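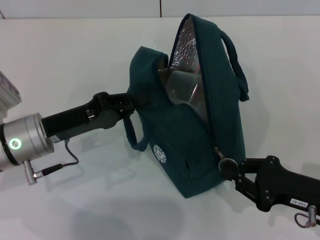 The Delik insulated carry tote is supplied by Tundby to schools, aged care providers, community meal services and workplaces that require a soft-sided bag for chilled or warm food. It is a compact bag intended for one person's meal and drink, and it stands upright on a bench or table while it is being filled. The dark teal model has a tapered body, two carry handles in the same fabric and a crinkled silver reflective lining, which shows through the opening when the top is partly unzipped. Darker piping follows the edges of the zipper track, and a small round white emblem is printed low on the front panel. The colour is dyed to order in each production run, and slight differences in shade between runs should be expected.

Product code
Delik 36, Dark Teal

Supply
Cartons of 36. Part cartons are not available through the institutional catalogue. Organisations requiring fewer bags may order single units through the Jarkum counter, where the retail price applies.

Intended use
The tote is designed to slow the change in temperature of food that has already been properly chilled or heated. It does not cool or heat food by itself and must not be used in place of a refrigerator or a hot-holding cabinet. Organisations that transport meals to clients remain responsible for their own food safety program, including temperature checks on departure and on delivery. Where meals are to be carried for longer than 95 minutes, Tundby recommends the hard-sided Tang carrier.

Filling and closing
Open the zipper fully before loading. Rigid containers should be placed flat on the base, with ice packs along the side or on top. The zipper should close without force; if it does not, remove an item. Both handles are to be held together when the bag is lifted with a full load. Sharp utensils must be sheathed or packed in a separate container, as a punctured lining cannot be repaired.

Cleaning
Wipe the lining after each use with a soft cloth, warm water and a mild detergent. Leave the bag unzipped until completely dry before storage. The outer fabric may be sponged clean. Do not machine wash, tumble dry, iron or soak the bag, and do not apply bleach or solvent-based cleaners to the printed emblem. Creases in the outer fabric following flat storage are normal and will generally ease with use.

Storage
Totes may be stored flat in the original carton or hung by the handles. Cartons should be kept off the floor and stacked no more than 4 high.

Warranty and returns
Stitching, handles and zipper are warranted for 12 months from the date of delivery. The warranty does not extend to damage to the lining from sharp objects, nor to fading caused by prolonged exposure to sunlight. Claims should be lodged in writing with the order number and a brief account of the fault. Unused cartons may be returned within 30 days, provided that the seal is intact – opened cartons are accepted only where goods are faulty.

Replacement parts
Zipper pulls are available in packets of ten under part number 191. Handles and linings are not sold separately.

Enquiries
Institutional orders and quotations: Lanying Guo, Catalogue Sales
Warranty claims: Dehua Duan, Customer Service

Orders for the Delik range placed before the end of May will be invoiced at the current catalogue price. Freight is quoted separately for regional and remote addresses.

Page last reviewed January 9, 2026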